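Bendbridge Community Radio
Program meeting, minutes
May 16, 2018

In the room: Shirley Ashworth (chair), Afshin Shirazi (news and talk, also taking these notes), the Morning Desk crew, two of the new interns, and Rosetti from engineering for the first half. Ghaffari joined by phone.

1. Last meeting's minutes
Approved with one fix. The statehouse call-in ran on the Thursday show's old slot, and we had it under the wrong hour.

2. The water rates series
What a response! Shirley opened by reading a few of the listener emails out loud, and we could have spent the whole evening on them. The three-part series on who pays for the new water main brought in 375 messages, more than anything we have aired since the school closings in January. Plenty came from renters who had never called a station before and had no idea they could speak at a county hearing.

Ghaffari wants a follow-up hour with the county's rate consultant and a tenant organizer together, live, taking calls. Everyone liked this a lot. Afshin pointed out that the consultant has said no twice. Ghaffari will ask again and offer to share the general topics ahead of time, but not the questions. If it's still a no, we go ahead with the organizer and read the county's written statement on air.

Action: Ghaffari to report back by next meeting.

3. Author interviews
Afshin has been reading galleys like crazy and brought a stack. The one he is most excited about is Brullon's book on how small-town papers got bought up and what happened to city hall coverage afterward. Brullon can do 10 minutes by phone or a full half hour in studio. We want the half hour! Shirley asked that whoever hosts has read the entire book -- not just the introduction -- and there was some laughter and some looking at shoes.

There was a good back-and-forth over whether to pair authors with a local guest. The interns were strongly for it. Their point was that a national story lands better when somebody from down the street is in the conversation too. Agreed to try it with Brullon and ask a retired reporter from the old Bendbridge paper to sit in.

Action: Afshin to book. Interns to put together a one-page background sheet.

4. Transcripts
We now post a full transcript for every interview over 20 minutes, and the backlog is down to 3 shows. Huge thanks to the people typing at their kitchen tables. Rosetti has the search box working on the site, so you can look up a name and land on the right paragraph. He tried it for us on "zoning" and it found things we had all forgotten we aired.

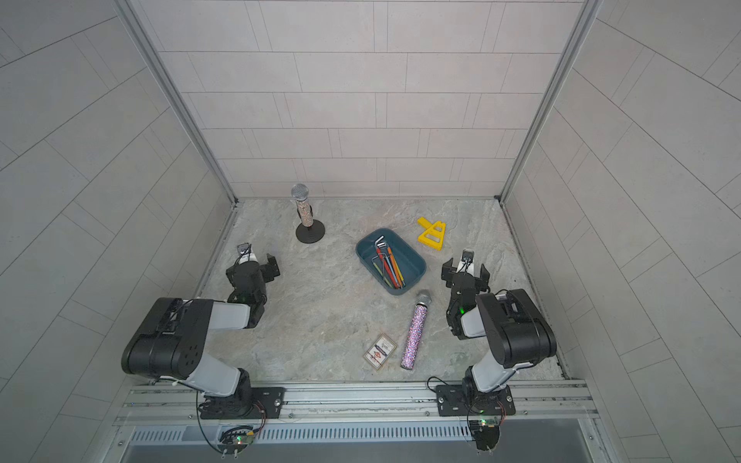
Rosetti would still like speaker names written the same way every time, first and last on first mention and last name after that. Shirley will write it up as a half-page style note and send it around. Corrections go at the top of the transcript, dated, and the audio stays as it aired.

5. Primary night coverage
We'll be on live from the time polls close until the county posts its last update. Ghaffari anchors, Afshin takes the phones, and 2 reporters go out to the candidates' parties. Still open: who covers the library bond. It's the most local thing on the ballot and Shirley really wants a voice on it. One of the interns offered on the spot, and we happily said yes -- she'll go out with a Morning Desk producer.

No calling races on our own. We read the county numbers and say what share is in.

6. Other business
The studio B headphones are crackling in the left ear again. Rosetti knows.

Please stop parking in the bakery's spots before noon.

Pledge week copy is due to Shirley before the next meeting.

Adjourned at 8:40.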